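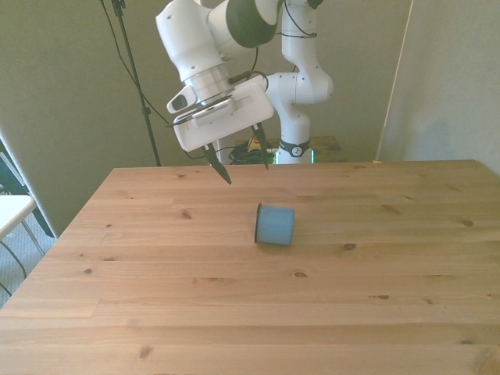
Chapter 9
Wages, Hours and the Working Day

In June, the bakery at Stokell changed its start time from 4 a.m. to 2 a.m. The pay per hour stayed the same. Within a month, Setsuko Miyazaki had given notice and two of her co-workers had asked to move to the packing room, where the shift began at seven.

Economists would say that the price of labour at the bakery had not changed but the job had. A wage is paid for time, and some hours are worth more to a worker than others. An hour before dawn costs sleep. An hour on a public holiday costs time with family. Employers who want those hours usually have to offer something extra, called a penalty rate or a shift premium depending on where you live.

This chapter looks at how wages are set and why two people doing similar work may be paid differently. Section 9.1 deals with the supply of labour, including the choice between work and leisure. Section 9.2 turns to the demand side and asks how a firm decides whether to take on one more worker. Section 9.3 covers bargaining, awards and minimum wages, using the Fultutby cannery dispute as a case study.

You will need the supply and demand diagrams from Chapter 2. If you are unsure about the difference between a shift of a curve and a movement along it, reread that chapter before going on.

Key terms: labour supply, reservation wage, shift premium, marginal product, collective agreement

9.1 The supply of labour

Suppose Haruto Kamata works 32 hours a week at the Gomon garden centre and is offered a raise.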